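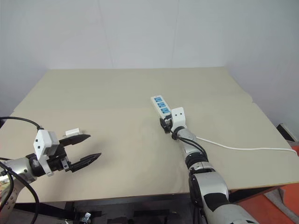
Nondeck is a data set of power and workload records from converged systems, in which compute, storage and network equipment is delivered and supported as a single unit. It is published by Sosenley for use in capacity planning, billing studies and teaching. The basic unit of record is the outlet. A strip such as the white one on the table, with its single row of three blue sockets, would be entered as three outlets under one parent, and each outlet would keep its own identifier whether or not equipment is attached to it. Readings are never stored at the level of the strip alone. Users who need totals for a strip or a rack should add up the outlet values with the script supplied.

Version and status

Current release: 1.2, issued December 1, 2021
Maintainer: Sosenley, Infrastructure Records Office
Status: supported
License: see the file LICENSE in the top-level folder

Contents

The release covers 102 racks at two sites, Mäkelä and Brekus. It consists of 633 compressed CSV files, one folder per site. Mäkelä hosts mainly database and enterprise application workloads. Brekus hosts virtual desktops and a shared analytics cluster.

readings/ holds outlet power, voltage and current
workload/ holds processor, memory and storage activity by host
layout/ holds the parent and child relations between racks, strips, outlets and hosts
tools/ holds the totals script and the schema checker

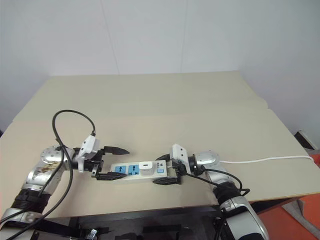
Figure 2. Robot arms and power strip at the table.

Main fields

site: mk for Mäkelä, br for Brekus
rack_id: text, unique within a site
parent_id: identifier of the strip to which the outlet belongs
outlet_id: text, unique within a strip
ts: time of reading, in UTC
watts: decimal, averaged over the interval
host_id: may be blank; a blank value means that no host was assigned to the outlet in the layout records
quality: 0 for normal, 1 for filled, 2 for rejected

Collection

Readings were taken at intervals of 30 seconds throughout August. Workload counters were collected by the management software at each site and matched to the outlet readings by host identifier. Hosts with two power supplies appear under two outlets, and their readings must be combined before any comparison with workload is made.

Processing

Host names, tenant names and network addresses have been replaced with codes. Gaps of up to four intervals were filled by linear interpolation and given quality code 1. Longer gaps were left empty. No smoothing was applied.

Known limitations

Clocks at Brekus were corrected partway through the collection period, and the first part of that site's data may lag the workload counters by roughly 110 seconds. The correction is listed in layout/clock_notes.txt and has not been applied to the files. Cooling equipment is outside the scope of the release. Outlets below the minimum sensitivity of the meter are reported as zero, and a zero reading should not be taken as proof that an outlet was unused.

Suitable and unsuitable uses

The data may be used to study load balance, consolidation and the relation between power and workload. The data set is not suited to estimates of annual consumption. Attempts to identify tenants are prohibited under the license.

Changes in this release

Strip identifiers at Mäkelä now follow the same pattern as those at Brekus.
The quality field replaces the earlier yes/no flag.
Duplicate rows in workload/ have been removed.

Corrections may be submitted through the issue tracker. Reports should state the release number, the file name and the affected range of the ts field.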